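**Brasta restarts caustic soda line at Magalhães, second unit to follow**

Brasta has restarted the first of two caustic soda units at its Magalhães site after a shutdown that ran nine weeks longer than planned. Product went out to the first customers by tank truck in April, the company said in a short note to buyers. The second unit stays down for now.

The restarted line is the older one. It can make 751 tons a day when everything is running, though Brasta says it will hold well below that until the new cell room has settled in. No date given for full rates. Traders in the region were guessing at early summer, but the note doesn't say that and the company wouldn't be drawn on it.

Work at the site began last fall. The plan was simple enough on paper: pull the old diaphragm cells, put in membrane cells, replace the brine filters, start up again before winter. The cells came on time. The rectifiers didn't. Nuker, the contractor on the electrical side, had to send two of them back after they failed testing at its own shop, and the replacements sat at the port for most of a month waiting on paperwork.

Then the brine. Hardness was too high coming out of the new filters and membranes don't forgive that - calcium gets into them and you are buying new ones. Brasta held the start until the resin beds had been swapped and the numbers came down. The company puts the cost of the delay at "manageable" and gave no figure.

Power use is the reason for all of this. Electricity is by far the biggest bill at Magalhães and the old cells dated from before 2000. Brasta expects the membrane line to use 20 percent less power for each ton of caustic, and the product comes off with far less salt in it, so it can go to the pulp mills and the soap makers without the extra cleanup step. That evaporator will be kept as a spare for the time being.

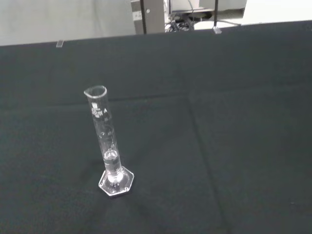
Supply has been tight up and down the coast since the shutdown. Buyers on yearly contracts were cut to two thirds of their usual volume over the winter and spot material was hard to find at any price. One alumina refinery brought in three cargos from overseas. Smaller users, mostly water plants and textile finishers, went to distributors and payed for it.

Those cuts will be eased in steps. Contract buyers go back to full volume first, then the distributors. Spot sales are not expected to start again until the second unit is up. Buyers who moved to 32 percent liquor during the shortage can stay on it if they want, the note says, but they need to tell the sales office by the end of the month. Everybody else goes back to 50 percent by default.

Chlorine is the other half of the story. Every ton of caustic comes with nearly as much chlorine and it has to go somewhere. Most of it goes by pipe to Kerari, next door, for its PVC plant. Kerari has been running on railcars from farther south and says it will stop the rail deliveries once the pipeline flow is steady. It took its own plant down for two weeks in the winter to match - that work is finished.

The town gets something out of the changeover too. The old line had a flare that could be seen from the highway and a hydrogen vent that people complained about at night. Hydrogen from the new cells goes to the boilers instead. The vent stays, for emergencys only.

Jobs: no change at Brasta, the company says. At the peak of the work there were more than 900 contractors on site, most of them gone now. Nuker is keeping a crew there for the second unit, which gets the same cells and, this time, rectifiers from a different maker.

Work on the second unit starts once the first has run for 60 days without a trip. The clock was set back once already, after a dip on the grid took the cell room down for an afternoon. The state permit for the second unit is in hand. Brasta will put out updated volumes for contract buyers next month.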